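Home Issues Browse Authors Search

4. Where the Shoes Go: Doorway Habits in Shared Housing

4.1 Background

Every household has a rule about shoes. Most households have two: the one that gets stated to guests and the one that gets followed. Our interest is in the gap between them, which in our sample was wide enough to trip over.

We surveyed 282 adults living in shared apartments in the Jenby and Koech districts, then asked 30 of them to keep a written diary of their front hall for one month, January, when the weather gives people a reason to care about floors. Diaries were short. Several were angry. One consisted almost entirely of complaints about a single pair of boots, and we have treated it as a rich source.

Earlier work on household tidiness tends to treat storage as a matter of capacity. A home has so many pairs and so much shelf, and mess is what is left over when the second number is subtracted from the first. This is an appealing model and we would have liked it to be true, as it would have made for a shorter paper.

4.2 Stated rules and daily practice

Respondents were asked to agree or disagree with the sentence "In my home, shoes are put away at the door." Agreement was strong. The diaries told another story. Shoes were left beside the rack, in front of the rack, and in one apartment on top of a box that had been placed there to stop people from leaving shoes. Diary keepers usually blamed a roommate. Where both roommates kept diaries, each blamed the other, often on the same evening and in similar language.

Slippers deserve a separate word. People who were strict about outdoor shoes were often relaxed about slippers, which seem to count as shoes when they are in the way and as clothing when somebody asks for them to be moved. The storage problem they pose is small (Figure 3), but they accounted for a large share of the quarrels on record.

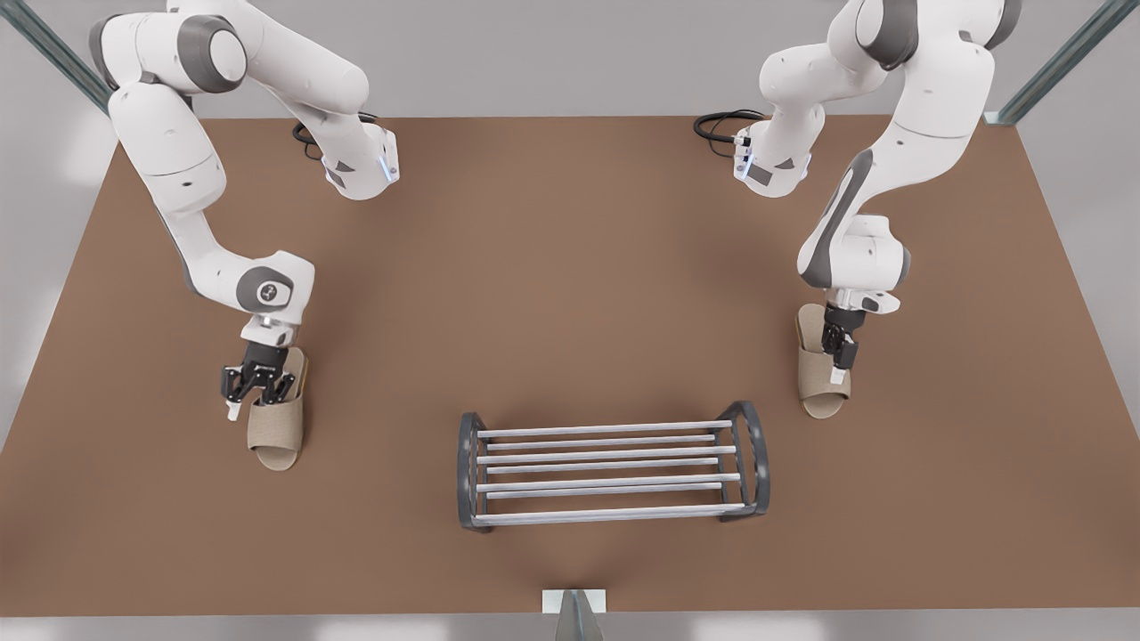
Quarrels of this sort rarely concerned space. In the Trunivton building, where halls are generous and most had shelf room to spare, diary keepers reported as much irritation as those in the cramped units on the Koech side. What mattered more was whether the rule had ever been said out loud. Households that had talked it over, even badly, wrote shorter entries and used fewer capital letters.

4.3 Limits

Diaries are written by people who agree to keep diaries, and such people may be tidier than the rest of us, or may only think so. We also had no way to check an entry against the hall it described. A planned follow-up in Brundomberg will recruit 50 households and interview every adult in each one, separately, with the door closed. Participants will be asked to remove their shoes before the interview, and we will be noting where they leave them.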